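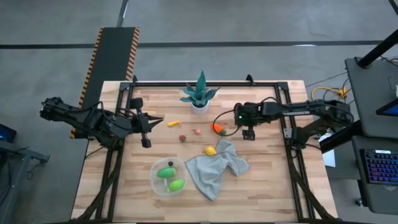 Every few months somebody in our workshop announces that the chores are about to be solved. This September it was the turn of the two-arm bench, and I was asked to be excited about it. I have tried. I have been over there in the evening with a cup of coffee and an open mind, and I have come home with the same doubts I took in.

Let me say first that the build is a good one. Lavanya Nair did most of the frame work, and she squares things properly. The arms are bolted to black extrusion that runs around a butcher-block top, and when you lean on the thing it doesn't rack or wobble. I have paid money for store-bought furniture that can't say the same. The control software is Grikura, which is free and updated at odd hours by people I will never meet. The bill so far is $1,480, not counting the arms, which were bought used, and not counting labor, which in a shared workshop is never counted at all.

That last item bothers me more than the rest. The running log on the bench had more than 100 hours in it when I last looked, and those are only the hours people remembered to write down. If you told me you had spent that long learning to clear a table, I would worry about you.

The goal, as it was explained to the members, is "kitchen help." Put food away, fold a towel, wipe up. What the bench practices on is toy food. A toy carrot weighs next to nothing, has no dirt on it, and will be the same shape next year. The carrots in my kitchen are bent, and some have a soft end I would rather find with my thumb before I put them in a bag with the others. I raised this and was told that real produce comes later. In hobby robotics a great many things come later.

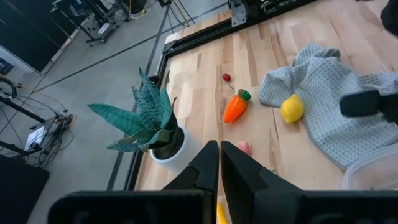

The carrot, the radish and the towel on the bench, from the gripper's side.

Then there is the towel. I have a grudging respect for anybody who puts a towel in front of a machine, as cloth is where most of these projects quietly give up. A block has corners that stay where they are. A crumpled towel has a new shape each time you drop it, and half of it is hidden under the other half. My grandmother could find the hem without looking. Matching her takes cameras, a computer, a keyboard that lights up purple and a good deal of patience from whoever is on duty, and I don't yet see what the household gets back for it.

The usual answer is that the price will fall. Naidu, the shop across town that sells kits to people like us, has a flyer up by our sink promising a home helper for under $2,000 "soon." The flyer has been there long enough to curl. I don't doubt that motors get cheaper. I doubt that the motor was ever the expensive part. Somebody has to set out the objects, watch, reset, and set them out again, and I have yet to see a flyer that puts a price on that person's evening.

Lavanya thinks I am asking the wrong question. She says she has learned more about wiring and calibration from this bench than from the 23 weeks of night classes she took before it, and I believe her. She can find a bad connector faster than I can find my glasses. If the members had been told, "We want to build a pair of arms because it is hard and we will learn from it," I would have voted yes and brought snacks. What we were told is that it would help older people stay in their homes. I am close enough to being one of those people to take that personally - I would like to be shown it, with my own dishes, in my own badly lit kitchen.

So my request to the group is a small one. Before any more money goes in, write down one job, start to finish, with real food and an ordinary towel, and say how often it has to come out right without a hand reaching in. Pin that next to the log. I'll bring the carrots.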